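Budget for round 2, rough notes before I lose them
19th January

Ok so quick one, kettle's on and I have to be out the door soon. Said in November I'd write up what we're planning to buy for the second cell and then didn't. So here goes.

Short version: we have one cell, two arms, it works most days. We want another one. Doaa Bennani (she holds the purse strings, poor woman) wants a list with prices on it and not my usual paragraph of feelings.

Total she'll let me play with before it has to go to a bigger meeting: not enough for new arms. So the arms are a seperate fight. What I've got is $600 for everything else, and everything else is a lot of stuff. Cameras. Frame. Wire. Baskets. The cheap things that add up and that I forgot entirely the first time round. I had a line in the old spreadsheet that said "misc" and it ate the whole margin.

Blocks are still the daily work by the way. Stack them, pull them apart, scatter them, go again. Cheap, tough, and when an arm drops one on the concrete-look panel I don't have to fill in a form. 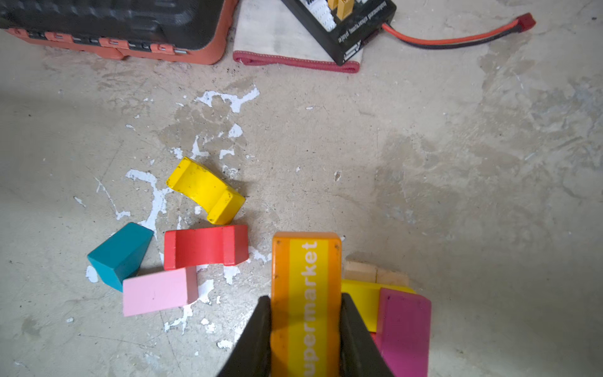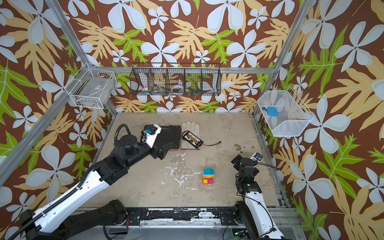 Same blocks, more or less the same afternoon's work.

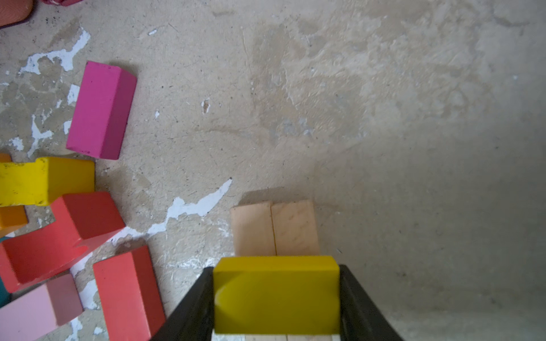
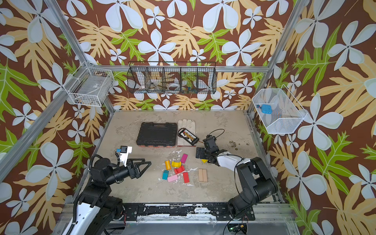

What's on the list

Extrusion and brackets. Going back to Shehata for this, they cut to length and the ends come square. The aluminum posts on the current cell have been fine, no complaints, want the same profile so the spares swap. Same rail across the back too.

Wrist cameras. One per gripper, same as now. Belard quoted $65 each, so two of those and then a spare if there's money left. There won't be. I'd still rather skimp on the frame than on the cameras - a blurry close view is no use to me at all.

Gripper fingers. I want a spare set on the shelf BEFORE something cracks this time. Rutwood does a printed pair for $13, no idea how long they last, will find out.

Wire baskets. Yes, really on the budget. The long black one on the back wall with the dividers is the best thing in the cell. Tape lives in it. Everything small lives in it. Want another just like it, whoever sells them.

Lights. Don't know yet. The shadows move about a fair bit and it bugs me. Parked.

Wallpaper. Doaa has crossed this out. I have put it back in. The flowers are staying on cell one and I want a different pattern on cell two so I can tell at a glance which cell I'm looking at on the monitor. That's a real reason and I'm sticking to it.

What's not on the list

The Nemby table. Lovely table. Adjustable, locks solid, colour matches nothing. Too dear, and we'd be paying for height travel we'd use once.

New blocks. The paint's getting scuffed but they still stack.

Another charger. We have enough battery bits lying about the place.

Still waiting on shipping from Belard, and shipping is where I got burned last time, so no ordering till that's in writing. Doaa wants the sheet by lunch tomorrow. If anyone has bought short lengths of extrusion lately and thinks I'm overpaying, leave a comment, prices please, not opinions.

Right, kettle.

4 comments | 2 shares
Print this post | E-mail this post

Recent posts
Cable ties vs velcro, round one
The "misc" line and how it got away from me
Why I label both ends now
Rutwood order, finally unpacked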